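# Mumetti tabletop cell: simulated arm and hand

Posted 3rd July by the Udcombe bench group

Setup and upkeep notes for the simulated Mumetti cell, plus a short data card for the episodes recorded in it. The physical cell at Hirkham has its own README and its own calibration files. Don't mix the two sets.

## Contents

- `scene/` table, walls, lights, object meshes
- `robot/` arm and hand models, joint limits, collision shapes
- `episodes/` 2,571 recorded episodes, one folder each
- `tools/` reset, replay and check scripts

## Setting up the cell

Load the scene before the robot. If the robot goes in first, the base is placed at the world origin and ends up inside the table. The loader doesn't warn about this.

Run `tools/reset` with no arguments. It puts the arm at its rest pose, opens the hand and drops the objects from just above the tabletop. Let the physics settle before recording anything. Round objects take longest, and an episode started too early will have fruit drifting in the first steps.

Object positions are drawn fresh at each reset. An object can land on its side and that is a valid start. If one falls off the table, reset again.

The render after a reach should show the fingers curled over the object with the thumb section underneath, as with the small yellow-orange fruit at the left of the table. The rest of the set stays on the tabletop around the pink plate.
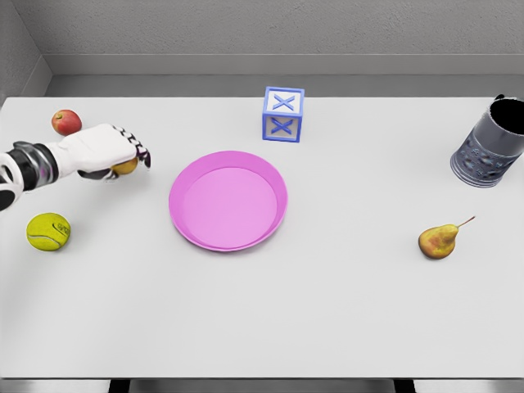 ## Hand contact settings

Most of the upkeep is here. The finger collision shapes are simplified, and in the first release they stood slightly proud of the visible mesh. Grasps looked as if they were floating. The March update shrank them and raised the friction on the finger pads.

If you edit the hand model:

1. Rebuild the collision shapes with `tools/build_hand`.
2. Replay the 8 check episodes.
3. Look at each replay from the default view and from the side. Fingers passing into a mesh are hard to spot from above.
4. Compare the joint logs with the stored ones. Small differences at first contact are fine. A thumb joint sitting at its limit for the whole grasp means the offset in the hand config has been lost.

The thumb offset is stored separately from the other fingers and gets overwritten by a full rebuild. Keep a copy.

## Episode format

Each folder holds rendered frames, joint positions, commanded positions and object poses. Joint angles are in radians and distances are in meters. The order of the joints is listed in `robot/joints.txt`, and it is different from the order used at Hirkham.

534 episodes were recorded before the March update and carry the tag `old_contact`. Leave them out if you are training on contact timing. They are fine for work on object poses.

## Known problems

- Replays drift if the physics step is changed. Keep the value in the config.
- The tennis ball mesh is heavy and slows loading on older machines.
- Shadows flicker on version 3 of the renderer when two lights overlap.
- The reset script fails quietly if a mesh is missing. Check the log for the object list.

Related

- Hirkham cell: calibration files and cable routing
- Park object set: meshes and masses
- Replay tool changes, March
- Udcombe bench group: joint naming table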